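Hand-held gripper demonstration 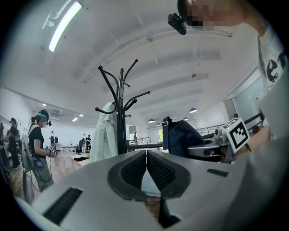
View from a hand-held gripper during a demonstration session. A second gripper, carrying a cube with a printed marker, is held at right.

Hand-held gripper demonstration is a method of teaching a robot a manual task in which a person performs the task with a gripper held in the hand. A camera on the gripper records the work from close to the fingers, and the recording is later used to train a control program for a robot arm fitted with the same or a similar gripper. It belongs to the wider field of robot learning from demonstration, together with kinaesthetic teaching and teleoperation.

Comparison with other methods

In kinaesthetic teaching the operator takes hold of the robot arm and moves it through the task while the joint positions are logged. The method needs little extra equipment, but the operator's hands may block the camera view, and two arms are hard for one person to guide at once.

In teleoperation the operator controls the robot from a distance, usually with a joystick, a virtual reality controller or a smaller copy of the arm. The recorded motion is always one that the robot can carry out. Work tends to be slower than by hand, and the sense of touch is reduced or lost.

Hand-held grippers need no robot at the place of recording. The operator feels contact forces through the tool and can work at near-normal speed. Some recorded motions may lie outside the reach or speed limits of the target arm and have to be removed before training.

Equipment

A typical tool has two opposed fingers with replaceable soft pads, a trigger or handle that closes them, and a wide-angle camera. Finger opening is measured by an encoder or worked out from the image. The position of the tool in space is found from the camera picture combined with an inertial sensor, or by outside tracking. Square printed markers, known as fiducial markers, may be attached to the tool so that its position and angle can be read by another camera. For two-handed tasks the operator holds one tool in each hand, and the two recordings must share a common clock. A head-mounted camera is sometimes added to give a view of the whole work area.

Recording and processing

Each attempt at a task is stored as an episode. Episodes with lost tracking, dropped frames or an incomplete task are normally rejected. In the Muremitz data set, 1513 episodes were recorded and 61 were rejected at this stage. The Osano file format, used for that set, stores video, tool position and finger opening in separate streams with shared time stamps.

Calibration is repeated whenever a camera or finger pad is changed. The Gronix procedure for two-handed tools calls for a fresh calibration after every 35 episodes.

Limitations

Tracking may fail in front of plain walls or in poor light. Data gathered in one room may not carry over to another. The Beaulieu trials used 497 episodes from a single site and reported a lower success rate when the work surface was changed.

See also

Imitation learning
Teleoperation
End effector
Fiducial marker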